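Subject: Re: [zamia-swap] Small bottles for the spring box
List: Zamia Swap and Share

Hello all,

Thank you for the lovely replies about the spring box, and sorry to be slow. I have been clearing out the drawers a little at a time, and I keep stopping to smell things, so it all takes twice as long as it should.

An earlier message to the list said:

> I still have room for 15 small bottles in the box going to Orance in March. Lotions, hand soaps, bath oils, anything with a tight cap. Please don't send glass, it added 700 grams last time and the postage went up a whole step. Does anyone have a good way to sort out what is worth passing on? Mine are all in a heap.

My way is very plain, but it works for me. I bring everything to the big wooden table, heap and all, and then stand one bottle up at a time and decide about that one before I touch the next. If I can't read the label any more, I put it in my own bathroom and use it up myself. It doesn't seem fair to send somebody a mystery, even a nice one! The wrappers and packaging stay on the table until the end, when I go through them once more — I threw out a perfectly good set of refill instructions last year and felt silly for a week.
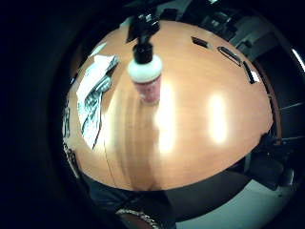 One small bottle with a black cap, and the usual crumpled stuff beside it.

As for packing, I tighten every cap, put a square of plastic wrap over the neck, and stand the bottles upright with rolled newspaper between them. The Lukumay box had a leak in one corner and the newspaper caught nearly all of it, so I would not skip that part. My kitchen scale gave 1,540 grams for the last one with the lid taped down, and the Jotholm box before it came to 2,960, but that one had the candles in it.

I can take drop-offs on my porch any evening after six. If you have spare caps, I would be very glad of those too. I have two bottles here with nothing to close them, and they are both nearly full.

Warm wishes to everyone, and do keep the good lavender for yourselves if you can't bear to part with it.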